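Rules for the Second Arm

The draft handling code that Releo put out for comment in April runs to 9 clauses. Clause 2 covers two-arm work over heated kitchen equipment, and it is the one integrators argue over. 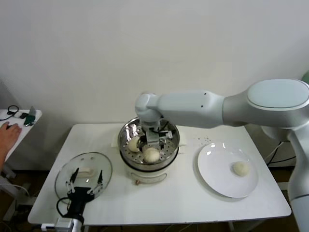
Under the draft, only one gripper may cross the rim of a vessel at a time. The other holds position outside it. Ronent wanted a fixed clearance of 30 millimeters written in; Costache objected.

Lids get their own paragraph: grip at the edge, never over an open hand.

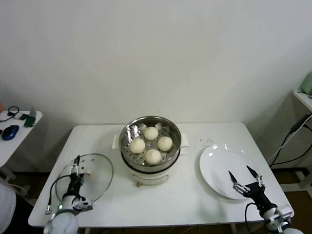 Four buns in the steamer basket, with the glass lid held at its edge.

Gisela Vergara, who edits the text, expects the cable clause to change most. Slack at the wrist must be checked before each shift and logged.

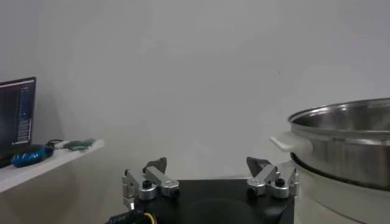
Gusard asked for a check every 2000 cycles instead. The draft keeps both options open.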